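3.2 Sources of background noise in the home

The survey described in Section 3.1 was returned by 633 households in the two study towns, Flulwood and Studberg. Both towns have older housing built close to the street, and both have warm, humid summers. They differ mainly in traffic. Flulwood lies on a freight route that carries trucks through the night, while Studberg has had a bypass for many years and is quiet after dark. The same questionnaire was used in each town so that answers on sleep, window opening, and use of cooling devices could be set side by side.

Respondents were asked to name the sounds they could hear from bed with the lights out. Sounds from outside the home were recorded separately from sounds made by the household's own equipment. This division has not always been kept in earlier work on residential noise, where a single figure for the bedroom at night is often reported. A single figure is hard to interpret in summer. A person who closes the window against traffic and turns on a fan may be exposed to the same overall level as a person who leaves the window open, but the two sounds differ in how steady they are and in how much control the sleeper has over them.

Portable fans were the household device most often named in both towns. Floor-standing models were common in living rooms. In bedrooms, respondents more often reported a small desk fan (Figure 2) placed on a nightstand, a dresser, or a chair beside the bed. Many written comments dealt with placement. Several respondents stated that they pointed the fan at a wall or toward the ceiling to avoid a direct draft on the face, and that the sound changed when they did so. For this reason the questionnaire used in the second round included an item on the direction of the grille.
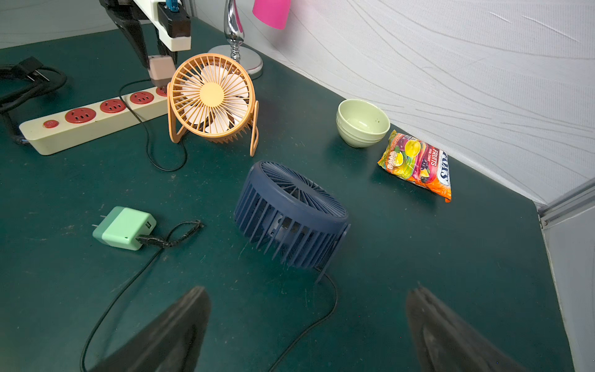 Figure 2. Desk fan with circular front grille, tipped to face upward.

Sound levels were then measured in a subset of 40 homes during August. A Dremeck logging meter was placed at pillow height on the side of the bed away from the fan, where one was in use, and left to run from 10 p.m. to 6 a.m. Residents were asked to follow their usual routine and to write down the times at which they opened or closed a window, changed a fan setting, or got out of bed. Meters were checked against a reference tone before and after each visit. Readings were stored as one-minute averages, with the highest level in each minute kept in a separate column.

Each home was measured on 2 nights. Where the first night's record was incomplete, usually as a result of a drained battery, the visit was repeated and the incomplete record was set aside. Periods of 60 minutes at the beginning of the night were left out of the main analysis, as they contained conversation, television, and other activity not related to sleep. These periods are treated separately in Section 4.4.

The written logs were coded using the Garba scheme, which sorts night-time events by source and by the action the resident took in response. Two changes were made to the scheme for this study. First, a code was added for events in which the resident altered a device and did not change a window or door. Second, the original code for "mechanical sound" was split into steady and intermittent types. A refrigerator cycling on and off in an adjoining kitchen was placed in the intermittent group, while a fan left on one setting was placed in the steady group. Oscillating fans caused some difficulty. Coders working independently did not always agree on their treatment, and these cases were settled by listening to a short recording made at the time of the visit.

No attempt was made to rank individual fan models by loudness. The age, condition, and placement of the devices varied too widely for such a comparison, and the resting surface appeared to affect the reading. The effect of the surface is taken up in Section 5.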